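**Gendix two-arm bench cell, long-term review**
January 2025

I've been putting this off because I wanted to live with the thing properly first. I run the packing bench at Cultport in Standstead, where we take in returned textiles, fold them, bag them and send them back out. There are three of us on the bench, and since last March there's also been a Gendix, leased through Dimaculangan on a 36-month deal that I had no say in whatsoever. So take this as a review from someone who works next to it all day and didn't pay for it.

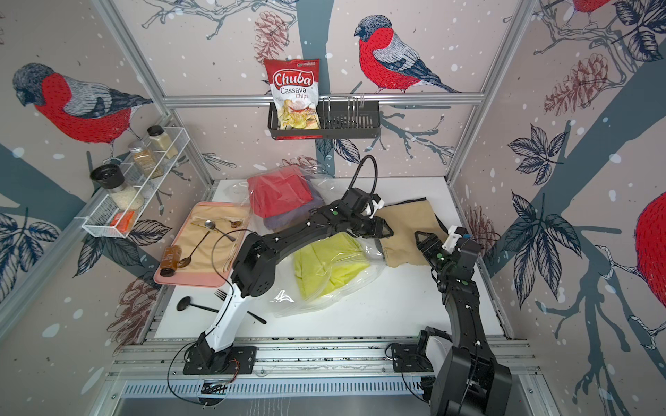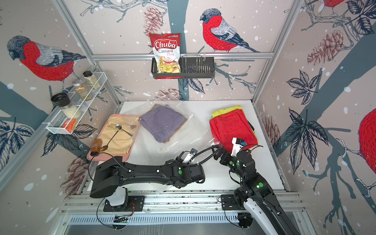 *Our Gendix at work: tan fabric at the grippers in the first picture, both arms on the clear plastic in the second.*

Let's start with what it's like to share a room with. It's quieter than I expected, more of a hum and a click than anything, and you can hold a conversation over it without raising your voice. Both arms are mounted along the front rail, so you do have to get used to reaching in from an odd angle, and for the first couple of weeks I bumped my elbow on the right-hand one more than I'd like to admit. I'm also very fond of the bullfinches on the walls! I'd assumed we'd be staring at grey panels until the lease ran out.

**Folding**

This is what it was sold to us on, and flat pieces are its best job by miles. Give it a plain cloth, laid out reasonably square, and you'll get a fold I'd happily send to a customer. Thicker fabric is fine too, a bit slow but fine. Anything slippery is another matter. It'll get hold of a corner, lift it, let it slide, have another think and go back in, and by then my hands are itching to just do it. Kyu-ri Bae, who's been on the bench longest, has more patience than me and reckons it's usually down to how we've laid the piece out. She's right about half the time (I've told her so, she wasn't thrilled).

**Bagging**

Oh, the plastic. Clear bags were the sticking point from the start and they still are. Two grippers opening a floppy bag is hard work to watch – one side comes up, the other folds under, and whatever you wanted inside it is sitting there waiting. Stiffer bags help a lot and we've switched over to those for most orders. The thin ones we've quietly gone back to doing ourselves.

On our best day so far the whole bench got through 301 pieces, machine and people together. We'd had good days before it came, but I don't remember going home from one of those with shoulders that felt normal.

**What's changed for us**

The shoulders are the big one, really. I used to fold from the minute I arrived until lunch, and now a fair chunk of the plain stuff goes to the Gendix while I check seams, sort colours and deal with the awkward returns. It's more interesting work. It's also more tiring in the head, which I hadn't seen coming, and there's less of the easy chat you get when everybody's hands are busy and their brains aren't. I miss that a bit.

Mornings are different too. Getting it ready takes 40 minutes if you include clearing the tabletop, checking the grippers and running a test piece, and at first that time simply came out of somebody's day. We grumbled, and Ifigeneia Ververidis (our manager) put it on the rota as a proper task with a name against it. Small thing, huge difference. If your workplace is getting one of these, ask for that before it arrives.

Nobody's lost hours over it so far. We were told that would be the case and it has been, though we haven't replaced the person who left in the summer either, and I don't think I'm the only one who's noticed. Ifigeneia says it'll be looked at when the busy season's over. I'd have liked that conversation to come before the delivery van did.

**Niggles**

- The front rail collects bits like nobody's business. Keep a brush handy.
- The cables by the left base hang right where I want to stand.
- The manual is all setup and no daily use. We wrote our own two pages and taped them up.
- Dimaculangan's phone support is friendly but slow. Email gets you a better answer.
- You can't hurry it. If an order's urgent, do it by hand and save yourself the stress.

**Would I recommend it?**

For plain folding, yes, I would, and I say that as somebody who sulked for a month when it turned up. For thin bags, no, not yet, and I'd want to see one do your actual bags with your actual stock before anyone signs for three years. Four stars for folding, two for bagging. Kyu-ri wants it on record that she'd give the bagging three.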